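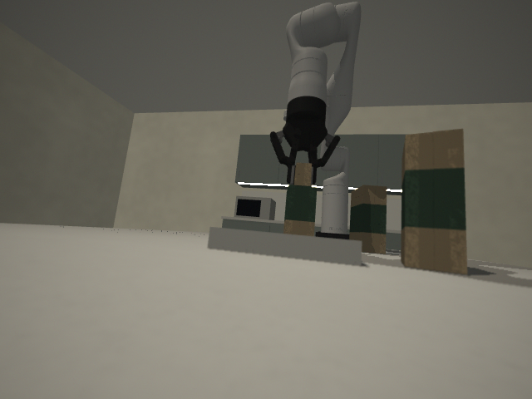

Luzius Wieser wants it understood that he has never cooked a meal above his garage, that he doesn't intend to start, and that if the town of Clarance believes a sink and a cupboard add up to a kitchen then the town of Clarance has never tried to make dinner with them.

He said so at the town hall on Monday night, and then he said it again in the parking lot, where the acoustics were better.

The town believes it anyway. Under a rule approved Monday by a single vote, any room in Clarance with running water, a counter and "storage suitable for foodstuffs" will be counted as a kitchen starting in September. Any building with more kitchens than households will owe the town an annual second-kitchen fee of $2,000. The notices go into the mail on Friday, April 2, 2004, which several people in the audience pointed out was a day too late.

The rule has been coming for a while. Clarance does not allow apartments in most of its single-family neighborhoods, and for years the zoning code has policed this by asking whether a space had a stove. People are not stupid. They took out the stoves. What they put in their place was a microwave, a toaster oven, an electric skillet and, in one case described with some admiration by the zoning office, a gas grill on a balcony with a shower curtain around it.

Leopold Grabner, the zoning officer, told the meeting that the stove test had become useless. He said his inspectors would arrive at a finished basement with a separate entrance, a separate doorbell and a separate name on the doorbell, and be told it was a sewing room. The tenant would sometimes be the one telling them. With no stove on the premises, the inspector had to write down "sewing room" and leave.

The new rule gets rid of the stove altogether. It looks at the sink, the counter and the cupboards, on the theory that these are attached to the house and harder to carry out to the car while an inspector is coming up the walk. Grabner conceded that a determined person could still remove a cupboard. He said he would regard that as progress.

What the rule doesn't do is say how big a counter has to be before it's a counter, and most of Monday evening was spent there. A woman from Schnyder Street asked about her laundry room, where there's a deep sink, a folding surface and a shelf. On the shelf are detergent and, she admitted, a bag of rice. Grabner asked if the rice could be moved. She said it could, but that she didn't see why the town should be deciding where she kept her rice. This got the first applause of the night.

A man with a darkroom wanted to know if he had a kitchen. So did a man with a bar in his den, who became thoughtful when he heard the amount of the fee. A couple who breed dachshunds have a grooming area with a sink, a counter and a great deal of storage suitable for foodstuffs, all of it dog food. The board's attorney was asked for an opinion on whether dog food was a foodstuff. He said he would have to get back to them.

Wieser's case is the one most people came to hear. He built the room over his garage for his mother, who lived in it for two winters and then moved to Gunon to be nearer her sister and, he said, farther from his driveway. He now uses the room for his accordion repair work. The sink is for washing his hands. The cupboards hold reeds, wax, leather and a collection of bellows straps, and he brought a selection of these to the meeting and laid them out along the front table until he was asked to stop.

Under the stove test Wieser was in the clear. Under the sink test he owes $2,000 a year, more than the accordions brought in last year. He offered to let the board come over and try to eat something.

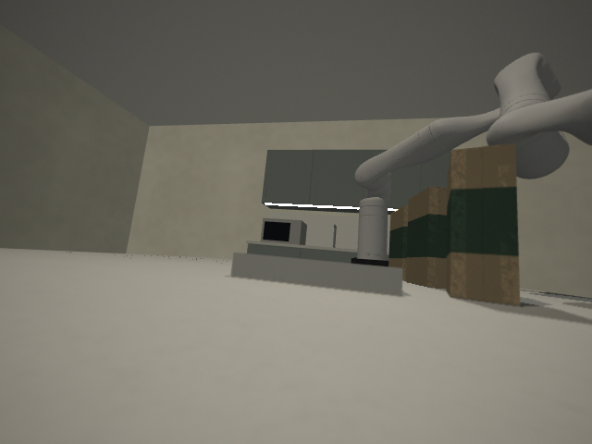 There is an exemption process, and in fairness to the board it was drafted with people like Wieser in mind. An owner who thinks a room has been wrongly called a kitchen can file a sworn statement of non-culinary use. The statement has to be renewed every year, notarized, and accompanied by a floor plan drawn to scale. It must be signed by two neighbors willing to swear that to the best of their knowledge no meals are prepared on the premises. Several people asked how a neighbor would know. Grabner said that in his experience neighbors knew.

Asked from the floor what counts as a meal, the attorney said a meal was more than a snack. Asked about a sandwich, he said it would depend on the sandwich. It was by then past ten o'clock and the board moved to limit further questions to matters of substance, which drew the second applause of the night, of a different kind from the first.

Nobody at the meeting spoke in favor of the rule except the people who wrote it, although that's not quite the same as saying it has no supporters. There are streets in Clarance where the cars are parked on both sides and across the ends, and people who live on them have been calling the zoning office for years. One of them wrote a letter that was read into the record. It complained that the house next door, officially the home of a retired dentist living alone, put out more trash than the elementary school. The retired dentist was in the audience. He said he was an enthusiastic gardener.

The money is the other argument. The board estimates that the fee will pay for an additional inspector, whose job will be to find more kitchens. Whether there will be anything left after that wasn't clear from the figures handed out on Monday, in part because the second page had been copied upside down onto the back of the dog license schedule.

Contractors are already adjusting. Skakora, the remodeling firm on the Gunon road, has a card in its window offering "wet hobby rooms" built to the new rule, with the sink on one wall and the counter across the hall. The man at the desk there said he'd had a good many calls since the weekend and that he couldn't discuss what any particular customer's hobby was. He did say that cupboards without doors might be treated as shelving and that shelving isn't mentioned in the rule anywhere. He had checked.

Grabner, told about this on Tuesday, asked for the spelling of the company's name.

He doesn't seem to be a man who enjoys the subject. He has held the job through the carport rule, the fence height rule and the short-lived rule on ornamental wells, and he says that every one of them looked simple until somebody asked about a sandwich. He lives in Clarance himself, in a ranch house with one kitchen and, in the basement, a sink. There is no counter next to it. He had it measured from where he was sitting, so to speak, before the question was raised, and he volunteered the information that his washing machine has a sloped lid.

The rule can still be changed. State law gives residents until the end of the month to ask for a rehearing, and Wieser had a sheet of paper going around the parking lot on Monday before most people had found their keys. The dachshund couple signed it. The dentist signed it on the hood of his car, pressing hard. The woman from Schnyder Street said she wanted to read it properly first and took it home with her, and Wieser spent part of Tuesday getting it back.

He says he'll ask for one thing at the rehearing, and it's that the stove be put back in. He thinks a kitchen ought to have a stove in it. He would also accept an oven, or a burner, or any device that makes food hot and is bolted to something. Failing that he plans to take out the cupboards and keep the reeds in the garage downstairs, where the damp will get at them, and to send the board the bill for the reeds.

Board members declined to say on Tuesday how they would vote a second time. One of the two who had voted no said she was still waiting to hear about the dog food.

Forms for the statement of non-culinary use are at the town clerk's window during regular hours. The clerk asks that people not bring samples. The window is closed from noon to one, when the staff have lunch in the back room, where there is a sink, a counter and a cupboard. Municipal buildings are exempt.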